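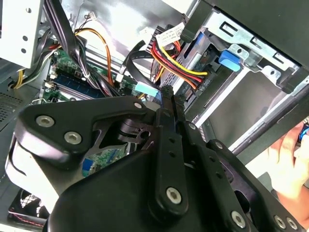
Desktop tower with the case open

Darneo Ovik 6
Six-channel microphone preamplifier for rehearsal rooms and small stages

Overview | Connections | Controls | Specifications | Care | Comments

The Ovik 6 is a rack-mount microphone preamplifier with six identical channels. It takes microphone or line signals, raises them to line level and sends them to a recorder, an audio interface or a mixing console. The circuit is analog throughout. There is no converter, no USB port and no software.

The unit was designed for loud bands recording in one room. Gain on each channel runs to 60 dB, enough for a dynamic microphone on a spoken count-in, and the pad brings the input down far enough for a snare drum or a guitar cabinet at close range. Equivalent input noise is -126 dBu, measured at full gain with the input terminated.

Channels do not share a gain stage. Overloading one channel lights the peak indicator on that channel only and has no audible effect on its neighbors.

Connections

Rear panel, left to right as seen from the back:

Power inlet with fuse drawer
Ground lift switch
Direct outputs 1 to 6, balanced, quarter-inch
Microphone inputs 1 to 6, balanced, XLR
Mix output, balanced, XLR

Channels 1 and 2 have a second input on the front panel, a quarter-inch jack for bass guitar or keyboard. Inserting a plug there disconnects the rear microphone input for that channel. The rear input comes back when the plug is removed, so mute the channel before pulling it.

Direct outputs are taken after the gain control and before the mix level control. Moving a mix level does not change what is being recorded from the direct output. The mix output is mono and is meant for a headphone amplifier or a talkback speaker. It can be recorded as a safety track.

Unbalanced cables may be used at the direct outputs. The outputs are impedance-balanced and are not damaged by a grounded ring. Level is unchanged. On long runs use balanced cable; the output stage will drive over 60 meters of it without loss of treble.
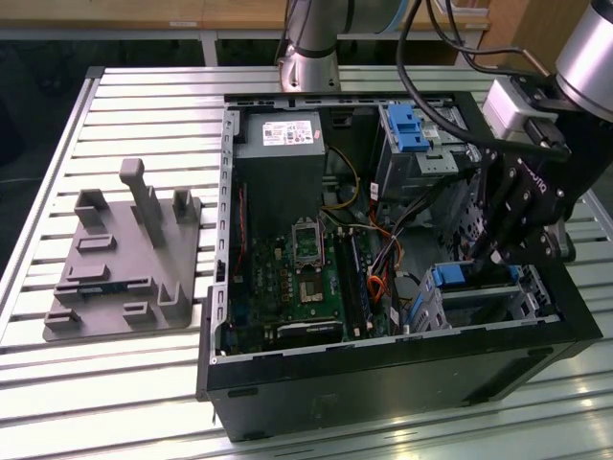
TANNOUS MUSIC WORKS / STUDIO AND BACKLINE DEPARTMENT

We stock the Ovik 6 for sale and for rental. Rental units are supplied with a power cable, rack screws and a printed channel sheet. Microphone cables are rented separately. The second-revision unit described on this page replaced the original in our stock in February. The first revision has a gray front panel and no ground lift switch, and its pad is placed after the input transformer, where it does less for a very hot source.

First-revision units can still be serviced. The power transformer and the switches are the same part in both. The input boards are not interchangeable.

Controls

Gain. Stepped, one knob per channel. The steps are equal and the settings can be written down and returned to. A recall sheet is included in the manual.

Pad. Push switch. Engage it before the microphone is plugged in. With the pad engaged and gain at minimum, most guitar cabinets will sit well below the peak indicator.

Polarity. Push switch. Use it on the lower microphone when a snare drum has one above and one below. Listen to both positions in mono on the mix output and keep the one with more low end.

High-pass. Push switch, 60 Hz, fixed. Suitable for vocals, guitar and cymbals. Leave it out for kick drum and bass.

Phantom. Push switch with red indicator, one per channel. Wait for the indicator to go fully dark before unplugging a condenser microphone. Older ribbon microphones should not be connected to a channel with phantom switched on.

Mix level. Rotary control. Affects the mix output only.

The peak indicator comes on shortly before clipping. An occasional flash on a snare hit is acceptable. A steady light on a vocal is not, and the gain should come down one step.

Setting up for a four-piece band

The arrangement below is the one we leave on the channel sheet. It assumes drums, bass, one guitar and a singer in the same room, everyone playing at once.

Channel 1: bass guitar, front-panel input. Split the signal ahead of the bass amplifier with a direct box if the player wants the amp in the room.
Channel 2: guitar cabinet, dynamic microphone at the grille, pad in.
Channel 3: kick drum, pad in, high-pass out.
Channel 4: snare drum, pad in, high-pass in.
Channel 5: single overhead, condenser, phantom on.
Channel 6: vocal, dynamic microphone, high-pass in.

Set gain with the band playing its loudest song, all the way through. Players hit harder in the second chorus than they do in a level check. If the vocal track is full of cymbals, turn the singer to face the drums so that the back of the microphone points at them, and lower the monitor before changing the microphone.
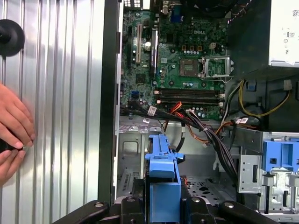

Specifications

Channels: 6
Maximum gain: 60 dB
Equivalent input noise: -126 dBu
High-pass filter: 60 Hz
Microphone inputs: XLR, transformer balanced
Instrument inputs: two, front panel
Direct outputs: quarter-inch TRS, impedance balanced
Mix output: XLR, mono
Phantom power: switched per channel
Rack height: one unit
Enclosure: steel, black finish
Power supply: internal, linear

Specifications are the manufacturer's and were last checked against the printed manual on December 13, 2018.

Installation and care

Leave one empty rack space above the unit if it is mounted over a power amplifier. The top cover is vented and becomes warm in normal use. Do not mount it directly next to a large power transformer, as the input transformers may pick up hum. If hum is present, move the unit before trying the ground lift.

Switches that crackle can usually be cleared by working them a dozen times with the power off. If that fails, return the unit. Do not spray contact cleaner through the front panel. It softens the lubricant in the stepped gain controls and the detents become vague.

Replace the fuse only with the type printed on the drawer. A second blown fuse indicates a fault in the supply.

Accessories

Plurnora rack tray, for using the Ovik 6 on a desk or on top of an amplifier
Plurnora six-way multicore, XLR to XLR
Spare knob set, black
Printed manual, English

Comments

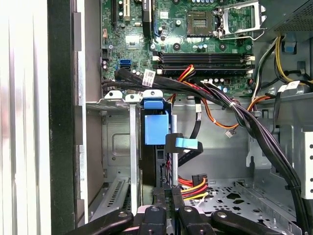
Mizanur Munasinghe writes that the front-panel input on channel 1 distorted with an active bass even at minimum gain, and asks whether the pad applies there. It does on second-revision units. On the first revision the pad is bypassed when the front jack is in use, and an active bass should go through a direct box into the rear input.

Joana Cunha: We ran two of these for a live EP, twelve channels in all, mix output from both into a small headphone amp. The stepped gain made overdubs simple. I would have liked the mute to be on the front, we kept using the mix level for it and forgetting the direct outs were still open.

Reply from the department: There is no mute switch on the unit. "Mute the channel" in the Connections section refers to the recorder or console channel being fed. The wording on the channel sheet will be changed at the next printing.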